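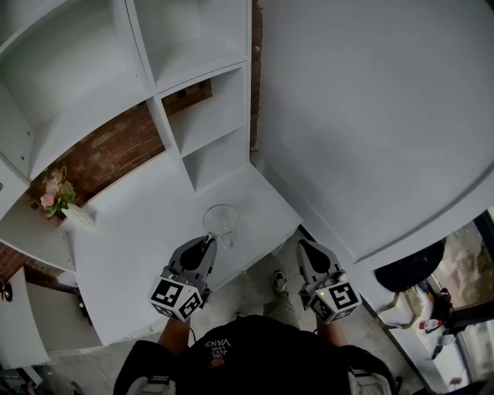

A drinking glass on the ledge of a white shelving unit.

Week 5 handout: Who gets to vote by mail, and how ballots get counted

Welcome back! Last time we did voter rolls, and now we get to my favorite part of the course: what happens to a mail ballot after it drops into the slot.

Our practice case is the Pollham town election. Pollham has two ways to return a mail ballot, the drop box at town hall or the regular mail. In the last election 1534 ballots went out and 1062 came back by the deadline. Work out the return rate before class (you should get a little over 69 percent) and then ask yourself what that number leaves out. Did the others vote in person? Skip it? Move to Cloten?

Terms to know
Cure period: the days a voter has to fix a missing signature or date.
Postmark rule: a ballot counts if it was mailed by election day, even if it arrives later. Cloten uses this one. Pollham does not.
Provisional ballot: set aside until the clerk confirms the voter is eligible.

Olvera is the fun comparison. Its council race was decided by 244 votes, and the lead changed hands overnight as the late mail was added. Nothing odd went on there! Mail from the north side of town is sorted last, so look at the order of counting before you look at the totals.

Reading: chapter on absentee rules, plus the Dakus county clerk's guide (skim the part on printing costs, read the part on signature checks closely).

For Monday: one page, double spaced. Should Pollham switch to a postmark rule? Pick a side and use at least one figure from this sheet. Bring a paper copy, we'll be trading them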